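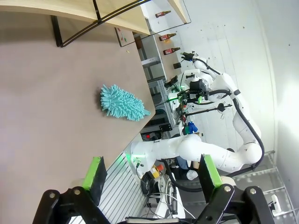 A reader of our October pages wrote that she had stopped dusting altogether, as the dust came back by the next morning and she could not see what she had won. Her letter was short and a little angry. We received 17 more after it, and most of them agreed with her.

I understand this feeling. When I moved to my flat in Zatora, I had one old shirt for all the cleaning. I pushed the dust from the left side of the shelf to the right side, and then it fell on the floor. For years I thought that this was dusting.

The teal duster changed my habit a little. It is microfibre, with a shaggy head of many short loops like small fingers, and I bought it in a household shop in Cloltell without much thought. The colour was the only one they had. I took it home and tried it first on the shelf where I keep bottles, the most difficult place I own.

**Bottles on a shelf**

Brown glass is kind to dust and hides it well. The label is less kind, and a red one becomes pink-grey if you leave it through the winter. With a cloth I had to lift each bottle, wipe under it and put it back, and I did this perhaps twice in a year. A head with loops goes between the bottles if they have a finger's space from each other. I turn the handle slowly and pull towards me. When I push, one bottle always touches its neighbour.

Start with the shelf and leave the table for last. My mother told me this many times and I did not listen. What falls from the shelf will land on the table, and you will do the table twice.

**Crumbs are another matter**

A microfibre duster is made for dust. A crumb it only moves, or it keeps it inside the loops and gives it back to you later in a different room. On a pale tabletop even a tiny yellow crumb is easy to see, so I take crumbs first with a damp cloth, or simply with my hand. Then the surface must dry before the duster comes. On a wet table the loops stick together and leave grey lines — I have made such lines on every table in my home.

**Washing the head**

Here the letters disagreed strongly. One reader from Mwakalinga washes hers after each use, by hand, in a bowl. Another shakes it from the balcony and has never washed it. I am between them. I shake it outside each time, and once a month I wash it in warm water with very little soap. No fabric softener, please. It covers the fibres and afterwards they do not hold the dust so well. Drying takes a whole night if the head is thick. I put mine over the edge of the bath with the loops hanging down.

The reader who started all this wrote again before we closed this issue. She has begun to dust one shelf only, the one beside her chair, and she leaves the rest as it is.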